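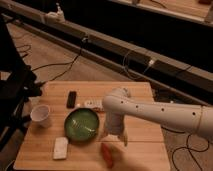 Green bowl, red thing next to it, Monday.

June 2018. Carleen swears that a table with one bowl on it makes a person calmer. She got this from the Basmont newsletter, which also sold her a $66 candle, so I have my doubts. I said I'd write it down for a week and see. Day one: not calmer. The bowl is a nice green, I'll give it that.

Vaughan's view is that everything small should go in the bowl. I asked what happens when the bowl is full. He said get a second bowl. This is how people end up with 37 bowls.

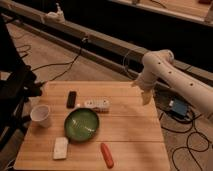 Does a bowl in the middle keep a table tidy?
Not that I can tell; things just gather beside it.

The paper cup bothers me most. It's a paper cup! Drink it and throw it out. Clem thinks cups belong on the left, and calls that a system. I call it a cup on the left.
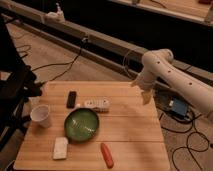

The table, from the diary of Tane Baxter

I left the orange one down by the front edge to see who would put it away. Genowefa walked past twice and told me the wood looked lovely. It does look lovely. She paid 98 for hers at Costigan and has never let anyone set a plate on it.
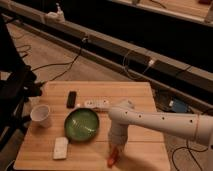 What should be cleared off first?
The paper cup, then whatever you haven't used since breakfast.

Carleen wants to try it again in August with a tray. I said maybe. I don't believe in the tray either.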